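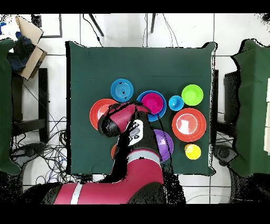 What we spent on a dish-sorting setup, and what I would buy first next time

I promised a post about money, so this is the one about money. It covers the budget for the tabletop bench we put together for dish handling: plates, bowls and cups being sorted, moved and stacked on a covered table. I am leaving the software out of it. Most of the mail I get is from people who already have an arm picked out and want to know what the rest is going to cost them.

The short answer is that the rest costs more in hours than in dollars, and the dollars go to things that don't appear on any quote.

The arm

We compared two suppliers, Hurnell and Osbridge. The Osbridge quote was lower on the first page and higher by the third, once the mounting parts, the second gripper and the shipping crate were in. Hurnell put everything on one page. We went with Hurnell, mostly for that reason, and also for a return window that started on the day of installation. Osbridge starts its clock on the day of delivery, and I know how long boxes sit in our hallway.

If you are getting quotes now, ask for these in writing:

Price of a spare gripper, today and one year from now.
Lead time for a spare cable set.
Who pays freight on a warranty return, in both directions.
Whether training is included, and for how many people.

The last one cost us. Training was included for one person. That person was me, and I then spent most of February repeating it for everyone else.

Dishes

People laugh at this line in the spreadsheet. Ours came to $88 for plastic plates, bowls and cups in solid colors, bought in two rounds. The first round was a mistake. I picked up a matching set, all one color, and it was very hard to talk about. "Move the plate" is not much of an instruction when every plate is the same plate. The second round was mixed on purpose: red, blue, purple, yellow, lime green. Now a note in the log can say "blue bowl on red plate" and whoever reads it the next morning can lay the table the same way.
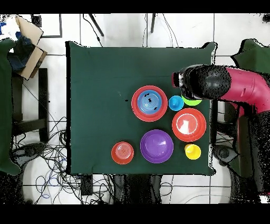 I also bought for size this time. A small cup inside a bowl inside a plate is a useful stack, and you can't build it out of pieces that are all close to the same width. Take a tape measure to the store. Check the widest opening of your gripper against the rims before you pay, and remember that a thick rolled rim is a different job from a thin one. Buy duplicates of anything you like. Plastic tableware is seasonal and the color you settled on will be gone by fall.

Cloth

We use dark green cloth. It was $28 for the length we bought, and it is the best value on the whole list. Bright plastic stands out on it. It does not lie perfectly flat, and I have stopped fussing over that. If you want it flat, budget for clamps or a fitted cover. Buy more than the table needs, as you will find other things you want to drape.

Cables and floor space

Here is where my plan was weakest. I had a line for cables and no line for where the cables would go. The floor beside the table is a tangle, and every change to the setup adds to it. I priced floor channel and sleeving from Westis after the fact, and it came to $136 for what we need. I have put that in the next request. It should have been in the first one, ordered to arrive before the arm did, when there was still an open floor to lay it on.

Measure the floor with the chairs and stands where they are really going to be. I drew the table and the arm to scale and nothing else. Then came the stands, the boxes, a place to put a laptop down, and room for a person to get past all of it with a stack of plates. If I were drawing it again I would start with the walking path and fit the table to what was left.

Things I should have budgeted and didn't

A day of somebody's time to unpack and check parts against the packing slip. Ours was missing a bracket and I found out a week later.

Storage. A cardboard box works for a while. A shelf with labels would work longer.

Replacement dishes. I have no figure for this yet, so the next request just carries the dish line over at the same amount.

Setup time between runs. Somebody has to put the dishes back where the plan says they go. It takes a minute or two, and it is the same person who would otherwise be writing notes. Over an afternoon it adds up to a real part of the shift, and if you are planning staff hours you need to count it.

Things I budgeted and didn't need

A second table. It was on the list in case we wanted to run two layouts side by side. One table and a quick change of dishes has been enough.

The extended service plan. I took it off before signing and moved $300 into a spares line, and so far I am comfortable with that. Ask me again after a year.

A consultant. Lamptey offered a site visit ahead of installation, and the offer was fair. If your building has odd power or a floor that slopes, I would pay for it. Ours is plain tile and level, so I did that part with a bubble level and a notepad.
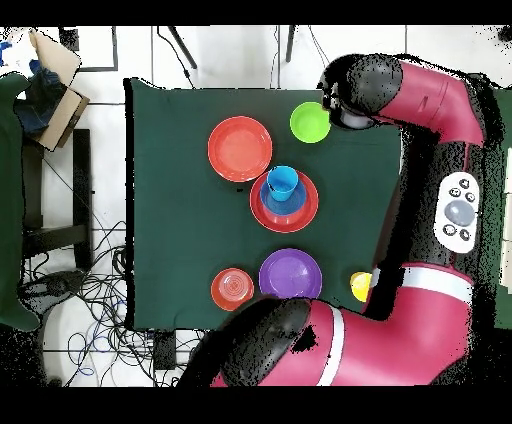
Order I would buy in

1. Floor channel, sleeving and whatever power you need at the table. Put it down while the room is clear.

2. The table and the cloth. Live with them for a few days and walk around them.

3. Dishes in mixed colors and sizes, with duplicates. Lay them out by hand and write down a few layouts. You will learn which ones you care about, and that affects which gripper you want.

4. The arm, with one spare gripper and one spare cable set on the same purchase order. Adding them later means a second freight charge.

5. Shelving, labels and anything else for tidiness. It can wait until you know what you own.

I did this nearly in reverse. The arm came first - it had the longest lead time and I panicked about it - and then everything else got squeezed in around it. The lead time was real, but I could have placed the order and still asked for a later delivery. Hurnell would have held it at no charge. I only learned that from the invoice, where it is printed at the bottom.

The request for next year goes in with the floor channel at the top. I'll post the final numbers when it comes back.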